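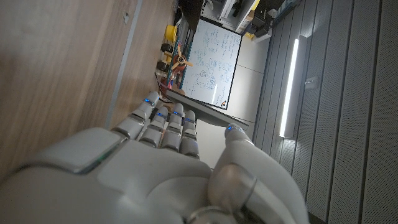
Úna Kinsella: Reading this thread over breakfast and I have to disagree already. The grovel in Cullier's Orchard is NOT too long. He let her think he was dead for 11 years! I wanted another 90 pages of him being sorry.

plotbunny
Okay but she forgave him in the barn and then un-forgave him two chapters later. I love a second chance romance more than almost anything (my shelf is proof) and even I was yelling at her to pick one.

Kevin Conneely
I'm with Úna. The barn wasn't forgiveness, it was missing him. Her being furious again in the morning felt so true to me. And the letters! I read the last one three times.
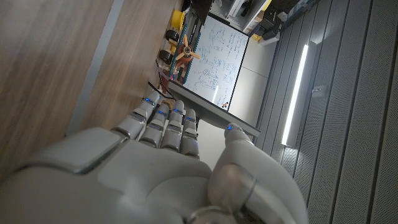 The one he never mailed, I mean, where he lists all the birthdays. I'd put it up there with anything in the Wekwood books, and I've reread those every December since I found them.

hallie_reads
Better than Wekwood?? Kevin, no. Wekwood has the train platform. Does anyone know if the sister gets her own book, by the way? She and Dr. Kuhlmann had more spark in one dinner than most couples get in 300 pages.

plotbunny
Yes!! Sister book please. I still say the middle drags, though. The whole trip to Pilov could go and I wouldn't miss it.

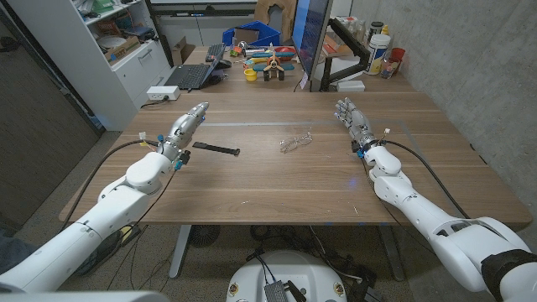 Two robotic hands over the wood-grain table

Úna Kinsella
Cut Pilov and you lose the scene with the coat! Plotbunny, go back and read it, I mean it. That's where she finds out he came looking for her.

plotbunny
Fine, FINE, I forgot the coat. The coat can stay. The rest of Pilov is still on notice.

hallie_reads
Starting my reread tonight and I'll report back on the barn.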